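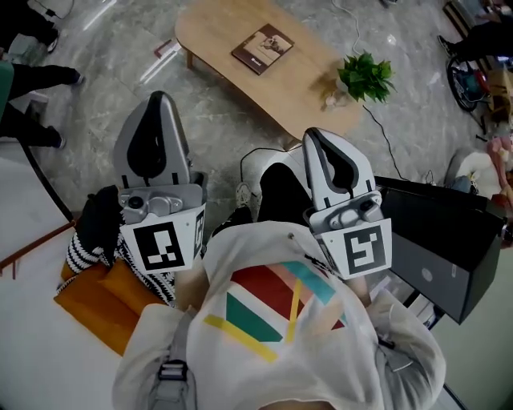
2 min read

A pair of hand-held grippers built by members of the Lockwood shared workshop is now in regular use, the group said in February 2024. The grippers are worn down to their screws and brackets for inspection every second week, and the design is still changing.

The project is called Grundel. It was started by Mwajuma Masanja and Teguh Setiawan, who wanted a way to show a robot arm how to pick up household things without having to drive the arm itself. A person holds one gripper in each hand and does the job. Each gripper has a gray finger on a metal bracket and a white housing with a square black-and-white marker on it, which software uses to work out where the hand is.

Most sessions take place in a lounge, around a low wooden coffee table. A book and a small potted plant are the sort of thing the group works with. Sessions last 30 minutes, and the person holding the grippers wears a backpack.

"The fingers took the longest," said Masanja. "The first ones were too stiff, and then we cut the teardrop hole near the tip and they began to give a little."

Setiawan said the brackets were redrawn twice after screws kept working free.

The group has recorded 3,000 short clips so far. Kanini Shemweta, who looks after the files, is sorting them by task. Cable routing across the floor is next on the list, along with a lighter housing.

A build evening for people who want to make their own pair is planned for April at the Prirnham site. Parts lists will be handed out there.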